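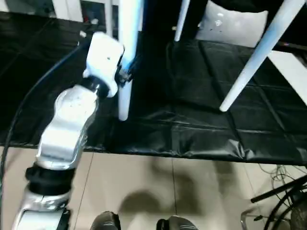 Category: Workshop Builds > Arms and Grippers

Search this list... Go

Re: chair job, is it worth the bother?

Siobhán Kavanagh wrote:
> The arm gets up to the leg now and the fingertip goes where I want
> it. I'm calling that most of the job done. Next is holding the leg
> while one of us does up the bolt, then the other three legs the
> same way. I'd like to order the Fultik wrist before December so we
> can stop fighting the old one. It's 535 with postage. Any
> objections?

Yes, one or two.

I've looked at the picture you put up and I'll grant that the gripper is right up against the leg. Touching a leg and holding a leg are different jobs, though. A smooth round post is about the worst thing you could hand that gripper. I'd want to see someone lean on the chair while it's closed before I called any of it done.

Then there's the mat. I know why we put padding down, nobody wants the white paint chipped, but it's quilted and it wrinkles, and the chair feet are sitting on it. Push sideways on one leg and I'd expect the whole chair to creep. You could tune the grip for a month and be tuning it against the mat. Try it once on bare tile with an old chair — I have 2 in the garage that owe me nothing.

Could we also sort out the cable? It hangs off the arm in a big loop down the side. One bad swing and it'll catch on something. And the wires on the floor by the front of the mat want tying up, particularly with the robot's feet so close by. I'm not being fussy. I lost an afternoon to a pulled plug on the Drekberg build and I'm still sour about it.

As for the wrist, the Vincze one was 330 and we were told that would fix everything too. I'm not paying my share of another until I've seen 20 grips in a row on the part we have, same leg, no hand on the chair. If it drops a few, write down which ones and where it slipped. If it drops none, we don't need the new wrist.

I can bring the garage chairs over after 7 pm, whichever evening suits. Someone else will have to find the big hex key, as mine has walked.

Kathleen Daly

2 replies | 0 shares
Filed under: grippers, furniture, money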